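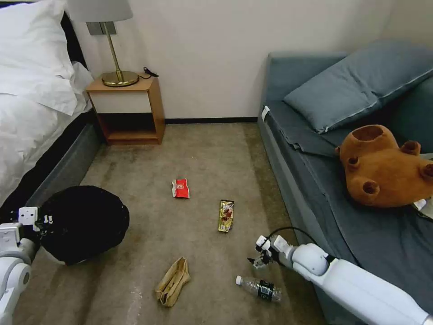

I have been chasing a wrist fault on Chacko for most of September, and last night I finally caught it in the logs! If you've been reading along, you'll know Chacko is our two-armed tidying robot, and that the bedroom floor is my favourite test of the lot. Litter is such a great problem. A flat wrapper and a standing one need completely different grabs, and the water bottle with the white cap likes to roll if a finger touches it off-centre. Have a look at the black cable that loops up from the right wrist and curves back over it, too, as the rest of this post is more or less about that cable.

What happened

We were well into a long run when the right arm stopped dead above the carpet. Fine, arms stop. The software said the wrist wasn't answering, the controller held position, and I started walking over to see what was up. I was reaching down to shift a wrapper when the wrist came back on its own and the arm carried on with the move it had been in the middle of. It gave me a solid bump on the back of the hand. No harm done apart from a small bruise, but I did jump.

So that's two faults, and I want to keep them apart. The wrist dropping out is annoying. The arm starting up again without anyone telling it to is a safety problem, and it would have been one whatever had caused the dropout.

Mirela Camargo went through the log with me over a pot of tea (she reads these things like a novel, it's a joy to watch). The run had 1,659 reaches in it. The first dropout was at reach 1,045 and lasted so briefly that nothing noticed. There was another at 1,470, and then the one that got me. Each time the wrist was rolled nearly as far as it goes, with the fingers pointing down for something lying lengthwise.

The wrapper grab

The gold wrapper is the sort of pickup that does it. To get two fingers down around the middle of it, the arm comes in from the lower right and the wrist has to turn to suit the wrapper. The cable has to come along for all of that. Our loop had too little slack on the connector side, so at the end of the roll it was tugging on the plug. I could make the fault come and go by hand with the motors off - wiggle, gone, wiggle, back. Very satisfying after so many evenings of guessing!

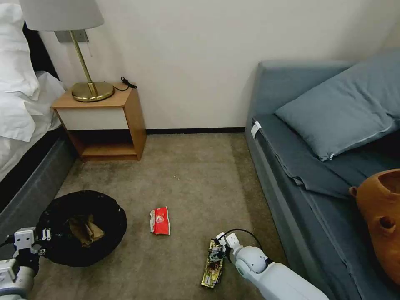

What we've changed

The plug now has a proper strain relief and the loop has more slack where it leaves the wrist. I'd worried that a bigger loop would catch on the rim of the bin, so Fiifi Korletey drove the arm slowly by hand through every corner of the workspace while I watched the cable, and it stayed clear.

The restart was my own bug. I had a timeout of 700 milliseconds, after which a lost joint was meant to latch a stop. It did latch, but the routine that greets a returning joint cleared the latch as part of its housekeeping. I wrote that routine last winter and was quite proud of it. A returning joint now gets logged and left alone, and the arm stays put until somebody presses reset at the desk.

The house rule has changed as well: a stopped arm counts as a moving arm until the red button is in. I knew that rule already, I'd just got comfortable.

Still to do is the left wrist, which has the same plug. I've ordered the parts and I'll post the new cable routing once both sides match. If you've got a neat way of securing a cable over a rolling joint, please leave it in the comments, I'd love to see it.

Last updated: September

Home Robots Workshop Archive Contact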